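Notebook, March, open day at Prullholm
Trash-bag task, both arms, demo floor
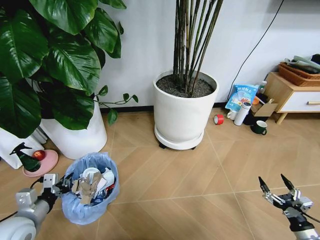
Started setup at 8:15. Doors at 10. Efren had the arms homed before I got in, so the first hour went to the bag sequence. The task as agreed with Sistance: left gripper takes the rim of the bag, right gripper takes the opposite side, gather, lift clear of the basket, set down on the floor. No knot. Eylül wanted the knot in and was talked out of it last week.

Settings for the day:
Control loop 400 Hz, same as the bench.
Grip force limit on the low setting, both sides.
Speed cap at the visitor value, not the lab value.
Pause on foot switch, Danilo or me.

Rim approach on the left is the sensitive part. The liner is thin light-blue plastic, translucent, folded over the top of the basket with the edges bunched. Depth returns off it are poor. We went back to the older method: find the basket rim, offset outward, close slowly, and watch motor current for the thickness of gathered plastic. Current threshold raised one step from the bench value. At the bench value it closed on air and reported a grasp.

Load is mostly crumpled cardboard and paper, some wrappers. Light, but it shifts when the bag comes up. Horacio asked whether we should use a fixed load so that runs compare. Agreed for the tests at Balitz, left alone for the open day.

The pothos by the basket is a nuisance for the planner. Leaves get merged with the wall or dropped altogether, depending on the light. Put a keep-out cylinder around the white planter with a generous margin on top for foliage. This costs some reach on the left but the arm no longer takes the long way around. The bamboo pot behind got its own cylinder. It is on a caddy with casters, so the position needs to be rechecked if anyone rolls it for cleaning.

Floor: light wood-look, chevron or herringbone. The seams are faint and gave the floor fit no trouble. I had expected worse.

Runs. First group at 10:20, 6 attempts, 5 good. The miss was on the left: grasp reported, bag slid out during the gather. Danilo paused it and we reset by hand. Second group 11:40, all good, but slow. One visitor asked why the right gripper waits open for so long. It is waiting on the left grasp check, which times out at 600 ms and retries. Should be run in parallel with the right approach. Geeta has a branch that does this. Not merged, and I was not going to merge it with people standing there.

Afternoon: Yap (our task scheduler) hung once between attempts. Restarted, lost four minutes. Log saved under run 108. Looks like the same stale lock as in the Balitz trial, but I have only read the first part of the log.

Questions from visitors, the ones worth keeping:
– Can it put a fresh bag in? No. Opening a new bag is a separate problem and we have not started on it.
– What if the bag tears? At present it has no way of telling. Efren thinks a drop in current on one side would show it. Needs a test.
– Does it sort? No.

To do:
Merge Geeta's branch after a full day on the bench.
Tear test, Efren. Old liners are fine.
Write down the keep-out dimensions, they exist only in the config on the demo machine.
Ask Sistance about longer fingertip pads. The black pointed tips are good for picking an edge and poor for holding a bunched one.
Yap lock – Horacio to look, I will send him the log tonight.

Arms parked and powered down 16:50. Foot switch is back in the drawer with the spare cable.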